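Waltlow Credit Union - Branch Safety and Security Inspection
Vendlow branch, second quarter
Comments are entered under each item. Open items carry forward to the next sheet.

1. Entrance and lobby
Door closer: pass. Closes fully without slamming.
Floor mat edges: fail. Left corner curls upward. Tape is not an accepted repair. Replace mat.
Rate board: pass. Savings and checking rates match the sheet sent Monday. The fee for early closure of a fixed-term account is listed in the same type size as the rate.

2. Teller line
Cash drawer limit: pass. Limit is 2000 dollars per drawer. Both drawers checked at opening and both under limit.
Silent alarm buttons: pass. Signal received at the Hämäläinen monitoring desk on first press from each position.
Key log: fail. Two entries have a time out and no time in. Keys were found in the cabinet.

3. Staff kitchen
Counter: clear of paper and customer files. Pass.
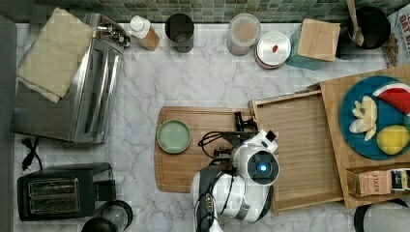

Item 3, counter and cutting board.
Outlet test: pass. Ground fault outlet trips and resets.
Extinguisher: pass. Gauge in the green, tag current, mounting bracket tight.

4. ATM and night deposit
Card slot and keypad: pass. No overlay, no loose trim, no adhesive residue.
Lighting at ATM: 133 lux at the keypad, above the branch minimum. Pass.
Night deposit hatch: pass with comment. Hinge is stiff. Lubricate before winter.
Camera clock: fail. Runs 2 minutes behind the vault clock. Reset by Rirnotby under the service contract.

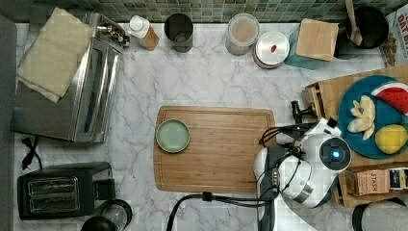
Combustibles near heat sources are scored under the fire section of this checklist, and the same rule covers the server closet, the coin room and the kitchen. Nothing made of cloth or paper may rest on equipment that produces heat, whether or not the equipment is on at the time. Coin room: pass. Server closet: fail, one carton on top of the battery unit. Kitchen: fail, folded towel on top of the toaster oven. Move the towel to a hook and recheck - no purchase needed.

5. Records and vault
Vault door time lock: pass. Set and verified against the log.
Signature cards: pass. Drawer 162 was pulled as the sample and all cards were in order.
Shredding bin: pass with comment. Lock works, but the bin is close to full. Request an earlier pickup.
Dormant account list: kept in a locked cabinet. Pass.

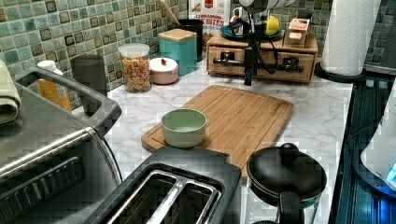
6. Open items
Lobby mat - replace.
Key log - supervisor to initial both entries.
Camera clock - service call placed.
Battery unit - carton to be removed the same day.
Kitchen towel - recheck at closing.
Next inspection: August.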